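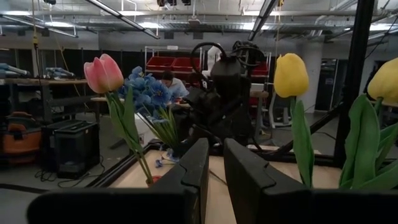

**Hotodby, 꽃꽂이 로봇 셀 2대 추가 구매안 보류… "숫자부터 다시"**

2021년 2월 25일

화훼 포장 업체 Hotodby가 양팔 로봇 작업 셀 2대를 추가로 들이려던 계획을 일단 멈췄다. 공급사 Relico가 낸 견적은 대당 1,846만 원이다. 본체와 팔 두 개, 그리퍼, 기본 설치까지 들어간 금액이고, 예비 부품과 교육비는 빠져 있다. 유지보수 계약도 별도다.

구매안을 검토한 Ynyr Parri 설비기획 담당은 "견적서 첫 장만 보면 싸다. 둘째 장에는 아직 금액이 안 적힌 항목이 너무 많다"고 말했다. 그는 Relico에 3년치 총비용을 다시 뽑아 달라고 요청했지만 답은 아직 오지 않았다고 한다.

Relico 측은 도입 후 포장 라인의 수작업 시간이 40% 줄어든다고 설명한다. 다만 이 수치가 어떤 작업을 기준으로 나왔는지는 제안서에 없다. 조화로 시험한 결과를 생화에 그대로 적용할 수 있는지도 따져 볼 문제다. 생화는 줄기 굵기가 제각각이고 꽃잎은 눌리면 상품 가치가 떨어진다. 제안서에는 파손율 항목 자체가 없다.
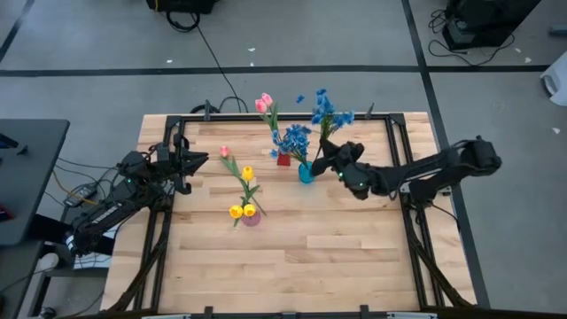 Hotodby 설비기획팀 | 사내 소식

시험 작업은 나무 상판 위에 꽃병 세 개를 놓고 이뤄진다. 노란 튤립과 분홍 튤립, 파란 꽃이 과제에 쓰이며, 한쪽 팔이 파란 꽃 줄기를 집는 동작도 들어 있다. 집는 것과 하루 종일 같은 속도로 집는 것은 다른 얘기라는 지적이 현장에서 나온다. 포장반에서는 꽃병이 조금만 옆으로 밀려도 사람이 다시 맞춰 줘야 하는지, 그렇다면 그 인건비는 어느 예산에서 나가는지를 물었다. 제안서로는 답할 수 없는 질문이다.

공간 문제도 남아 있다. 셀 하나의 바닥 면적만 계산한 배치도로는 부족하다는 것이 팀의 판단이다. 제어 장비를 둘 자리와 케이블이 지나갈 길, 정비할 때 사람이 드나들 통로까지 넣으면 Toscombe 작업장에 두 대를 나란히 놓기는 빠듯하다. 전기 공사 견적은 아직 받지 않았다.

비교 대상으로는 Caron의 임대 상품이 올라 있다. 초기 비용은 적지만 중도 해지 조건이 까다로워 이쪽도 선뜻 고르기 어렵다. 설비기획팀은 두 업체 모두에 생화 시험 기록과 고장 시 대응 시간을 서면으로 요구했다. 구매안은 자료가 갖춰지는 대로 5월 예산 회의에 다시 올라간다. 그때까지 계약금은 지급하지 않는다.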